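From: Yolotzin Mendoza
To: Pullell list
Subject: Re: [pullell] Grolley reissue, and the "lost" second disc

Jayanthi Palaniappan wrote:

> Has everyone seen the Grolley announcement? Drasuvico are putting it out
> again in April, remastered, as a double LP with a second disc of songs from
> the same sessions that have never been heard. 820 copies on coloured vinyl,
> the rest on black. There's a new sleeve and a booklet with lyrics. I've put
> my order in already. The sample of "Cortés" on their page sounds so much
> bigger than my old copy! I for one am very happy and I think we should all
> get behind it, because if this one sells they might do the live tapes next.

Jayanthi, I'm glad you're pleased and I don't want to be the one who tips cold tea on it, but I've read that announcement four times now and I like it less each time.

Start with "never been heard". The track list for the second disc has nine titles. Five of them were on the tape that went round this list years ago, the one with the hiss and the dog barking between songs. Two more were B-sides. I have both singles in the cupboard behind me. That leaves "Long Field" and something called "Untitled (Morning)", which at one minute ten is going to be someone tuning up. If they mean "never been heard at this quality", they should say so.

Then the remaster. It doesn't say what it was made from. The last time this label did one of these they used the CD as the source, and it took a chap with a spectrum program to get them to admit it. I listened to the "Cortés" clip on headphones and then put on my own LP. The clip is louder. I'll give it that. The brushes on the snare have gone, or near enough, and the bass sits on top of everything from the second verse on. Bigger, yes, in the way that a person standing too close is bigger.

I did write and ask. I got a reply at ten past four the same afternoon thanking me for my interest in the Pullell family of releases, with a link to the shop. 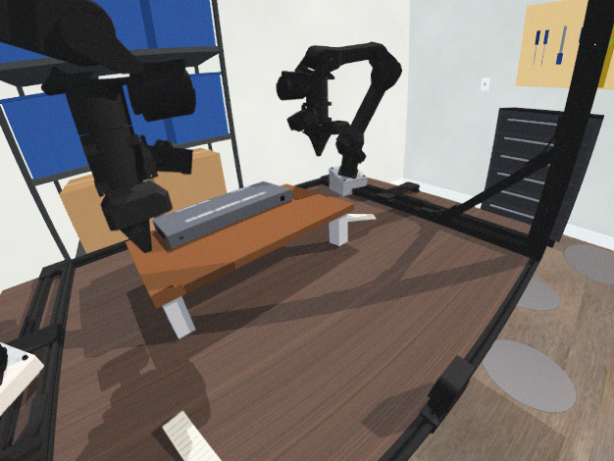
Jayanthi came back to me off-list on some of this and said I could pass it on: she thinks the clip is squashed by the web player and that we ought to wait for the real thing, and she says the dog tape was in such a state that hearing those five songs clean would be worth the money on its own.

Fair enough on the second point. I'd pay for a clean "Harbour Steps" and so would most of us. On the first, I tried two other clips on the same page, by other bands, through the same player, and they sounded fine. So I don't think the player is to blame.

On the numbers. Everyone keeps repeating 820 as though it were a small pressing. Somebody on the shop's own comments page worked out from the order numbers that there had been 3678 orders by the end of the first day, and the coloured copies were still on sale then. Either most people want black (on that page? with that picture at the top?) or the 820 is going to grow. They did it with the Christmas single, where the limited run sold out and then sold out again a month later in a very slightly different green. I'm not accusing anyone, but I'd like to see a number stamped on the sleeve before I believe it.

And the live tapes. I've heard "if this one sells" before every release for as long as I've been on this list. The last one sold. We got a mug.

What I'd want to know before ordering, if anyone has better luck with the label than I did:

Which tapes were used for disc one, and who did the transfer.

Whether the long fade on side two is back. The original LP has it and every version after that chops it off early.

Whether the band were asked. There isn't one word from any of them in the whole announcement, and the drummer is usually glad to talk to anybody.

Whether the booklet has the right lyrics this time. The old insert had "bride" for "bridge" all the way through the title song and I sang it that way for years.

If you've got an original Grolley in decent shape, please don't sell it to make room for this. I've seen two go up for sale this week, one with the catalogue number ending 836, which is the first pressing with the misprinted label. You won't get another one at that price.

I haven't ordered. I may well cave in by the spring, and if I do I'll play it next to the old one and post what I hear, good or bad. Jayanthi, when yours turns up, would you look in the run-out groove on side three and tell us what's scratched there?

Yolotzin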